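Why Fruit Changes Color
A page for young readers from the Pusberg Children's Museum

Many fruits are green when they are small. The green comes from chlorophyll, which helps plants use sunlight to make food. As a fruit ripens, the green fades and other colors begin to show.

An apple may turn red on one side and stay yellow or green on the other. The side that faces the sun often becomes the reddest.
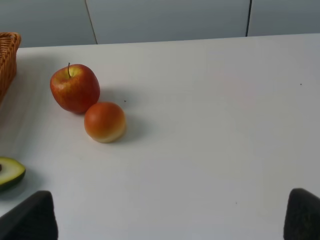
Color does not always tell us when a fruit is ready to eat. Some kinds of apples stay green even when they are ripe. Peaches and nectarines often grow softer and smell sweeter as they ripen.

Visitors may learn more in the Orchard Room, which opens on 19th August. Children under 6 must come with an adult. Please wash your hands before touching the fruit.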